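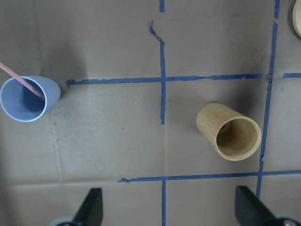 Why does your drink climb up a straw?

I used to think I was pulling it up with my mouth. Wrong! Air is doing the hard work. Air has weight, you see, and it presses down on everything – your head, your shoes, your orange squash.

When you suck, you take some air out of the straw. Now there's less push inside it than outside, so the air pressing on your squash shoves it up the straw and into your mouth.

Could you use a really, really long straw? Yes, up to a point. Past ten metres even a giant would go thirsty, however hard she sucked.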